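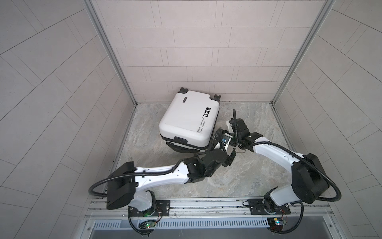
Lleucu Kneath asked after the last report whether the suitcase work could be closed out in June or would run over again. It will run over, by 3 weeks. The reasons are set out under Schedule.

Kemeys Luggage Handling Study
Progress report to Codov, second period

Work done

The tiled booth is finished and in use. It has walls on three sides and a stone-effect floor. The hard-shell cases are now tested lying down as well as standing. Lying down was added at the request of Ifor Llewellyn, who pointed out that most cases in the Somano guest rooms are found that way.

We logged 654 trials in the period. Each trial starts with a case placed at an angle to the back wall and ends when it is upright on its wheels or the time limit is reached. The start position is changed after every trial. White shells were used for most of the period — the dark ones arrived late from Gilteo and have only been through the first set.

Findings so far

Cases that start close to the back wall take longer to right than those in the middle of the floor. The wheel housings stick out past the shell and catch on the grout lines when the case is turned toward the wall. Turning it away from the wall first avoids this but adds a step.

The carry handle is the most reliable place to lift from. Lifting by the shell edge led to 21 drops, all with empty cases. No shells cracked. Stickers and printed lettering on the shell showed light scuffing, and we will record this from now on.

Schedule

Loaded cases were due to start this period and have not. The weights had to be reordered after the first set shifted inside the case. We now plan 5 load levels in place of the single one in the original plan, at no added cost.

Request

Please confirm the new end date and whether soft-sided cases are still wanted. If they are, we need the samples before the loaded trials begin.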